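Rules for a two-handed basket and shelf task – what goes in the sheet?

tetherhook
12 July 2025
I'm writing the house rules for our humanoid bench at Hodus and I'd love to hear what other people enforce. The task is fruit, shelf and basket, one hand on each job. I love this one, it shows up every bad habit a controller has! My first rule is that the basket hand settles before the fruit hand closes in.
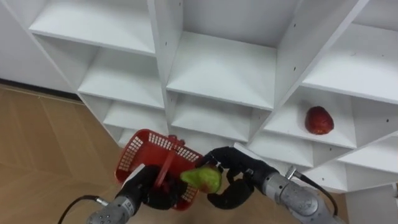
My second is that a grip on the basket body counts the same as a grip on the handle, as long as it's written in the log. Eugénie Lemaire on our team wants handle only.

Closo_fan
I'm with Eugénie. Mixed grips made 900 of our episodes a pain to sort. Pick one and stick to it.

padfoot4
Disagree, sorry. If you ban every odd grip you train on a world that doesn't exist. Log it and keep it. My bigger question is cables. Who owns the tether while the robot is on its feet?
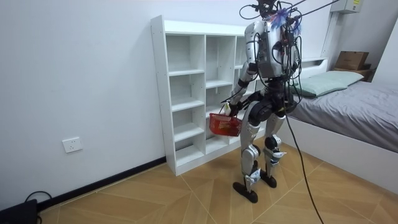 We have one person on the tether and the stop button, with no other job, and they stay outside arm's reach. Floor cables get checked before every run, behind the heels too.

tetherhook
Stealing that – thank you! I had the operator doing both, and I can see that's a bad idea.

Closo_fan
Good rule. I'd add one on release: open the fingers only over the basket, never beside it. Small pieces of fruit hide inside a closed hand, so the log should name the item before the pick.

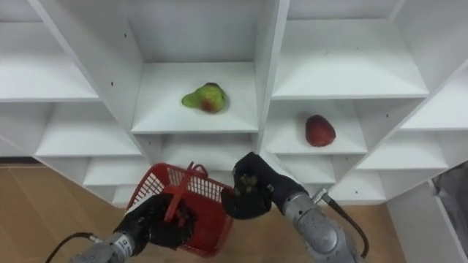
Draft 2, after your comments

1. One person on tether and stop.
2. Basket hand settles first.
3. Name the item, then pick.
4. Release over the basket only.

Grip style is still open. Eugénie hasn't given up and neither have I.

padfoot4
Put the floor check in as its own line and I'd sign it.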